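Hands First: Automation at Drituvberg, in Pictures

We've been putting robots to work on the packing and kitting side of Drituvberg since July, and people keep asking us what it looks like day to day. Fair question! So much of what gets written about automation is either charts or doom, and our version is mostly people at tables, trying things, laughing, and trying them again. This page is where we collect what we have from the Stemum project.

A little background first. Stemum is our in-house name for teaching the arms on Line 2 by showing them how a person does the job. Before that, Wilfredo Maglaya wrote every motion by hand, and a new product could eat up most of a week. Now the packers themselves put on the sensor glove and do the task their own way, and Wilfredo gets to spend his time on the parts of the line that really need him. (He says he doesn't miss the old way one bit.)

Ľubica Oravec has packed here longer than anyone else on the floor, and she was the first to sign up. She was also the first to tell us our instructions were wrong. We had people picking up small items from the side, and she picks them up from above with a little roll of the fingers, which turns out much gentler on thin boxes. We kept her way! 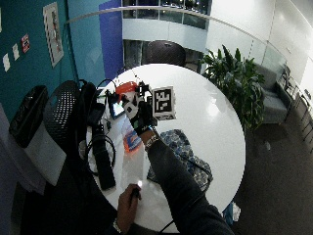 The glove work has changed the job in ways we hadn't planned for. Packers now rotate between the line and recording, with a recording turn every Thursday for anyone who wants one, and so far the sign-up sheet fills by lunch. We have 1601 recordings in the library, and 677 of them come from the night shift, who got very competitive about it. Alžběta Halás moved from packing to reviewing recordings full time, and she can spot a rushed grasp in a second or two.

It isn't all smooth. The glove is warm after half an hour, the cable takes getting used to, and left-handed folks had to wait for a second set. Anselmo Ticona has a list of 41 fixes taped up by the break room, and anyone can add to it. Please do, even the small stuff.

More pictures will go up once the arms on Line 3 are running. If you work here and want a turn with the glove, find Alžběta or put your name on the sheet.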